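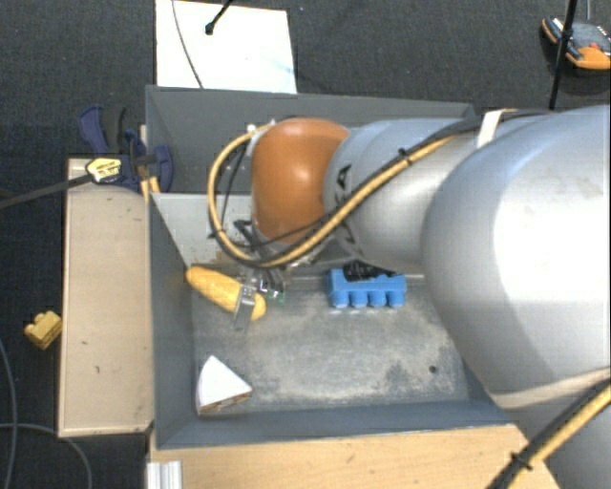
Relu Bogdan
Since I moved to Tristen 6 my gallery page shows file names only, no thumbnails. The folder has 3058 pictures. List view works and so does the slide show. Is there a limit on how many it will draw?

Ecaterina Anghel
Yes, the default is 300 per folder. Past that it falls back to names. Go to Settings, Display, Thumbnail limit and put in a higher number, then rebuild the index. Mine took around two hours on a slow disk, so start it in the evening. Splitting the folder by month works too.

Illés
same thing here, I went back to version 2

Relu Bogdan
Raised the limit and rebuilt. Thumbnails are back, except in one subfolder of TIFFs.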